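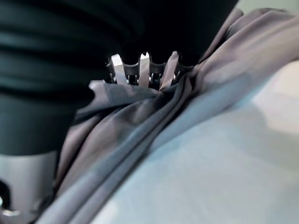 Metal mechanism, close up, with fabric underneath.

Closano: Progress Report to the Hedier Games Fund
Prepared by Carol Staniforth, producer, Podside
March 10, 2018

Where we are

The Spring Thaw event for Closano is playable from start to finish, which I could not say in the last report and did not enjoy not saying. All 24 daily challenges are in the build. Players can accept them, finish them and collect the reward, in that order. For most of the winter the game preferred a different order.

The closed test ran with 172 players and produced 2,309 bug reports. A large share of those are the same report about the fishing hat. The hat floats a short distance above the head on every character taller than the default, and our testers seem to like tall characters. Yuzhen Ding has fixed the hat. He has also asked that we stop forwarding him pictures of the hat.

Challenges and rewards

Peiyu Lü rewrote the challenge list after the first test group told us, with some force, that "walk a long way" was a chore and they could do it at home. The replacements lean on the map we already have: cross the frozen lake before the ice goes, return the innkeeper's goat, win a snowball match using only the left half of the village. The goat one is the favorite. It is also the one most likely to crash the game, usually when the goat is asked to go through a door.

Rewards are the usual mix of outfits, sled skins and emotes. We dropped the loot crates that were in the original pitch. You asked us to think hard about them, we did, and every item can now be earned by finishing a named challenge. This costs us some projected income, and the revised sheet went to you with the February invoice.

Servers

Chenxi Qin moved matchmaking to the new setup, the one listed in the budget as Shao. Average wait for a snowball match in the last test was 70 seconds. Our target in the grant application was shorter than that and was, I now see, written by someone who was feeling good that day. It was me. Chenxi thinks we can get there by merging the two smaller player pools, and we will try it in the next test.

Cross-play between console and PC works, provided the console player sends the invite. If the PC player sends it, both players are placed in a silent lobby and left to think about their friendship. This is on the list as high priority.

Art and sound

Jiahui Long has finished the thaw version of the village and is most of the way through the lake. The melting effect looks great and runs badly on older machines, so there will be a plain version with puddles. Music is done. The event theme is now stuck in the head of everyone in the office, and we have turned it down in the menu as a kindness to the public.

Money

We are under on contractors and over on testing, and the two very nearly cancel out. I would like to move the unspent part of the translation line into a second closed test. Please let me know if that needs the long form or the short form. I have filled in the long form just in case.

What we still owe you

The accessibility review, which was due with this report and is not with this report. Subtitles and remappable controls are in. Colorblind settings are half in: they work on the map and have no effect whatever on the sled colors, where people need them most. Peiyu is writing up the full review and it will come to you separately before the end of the month.

The goat and the door will be covered in the next report.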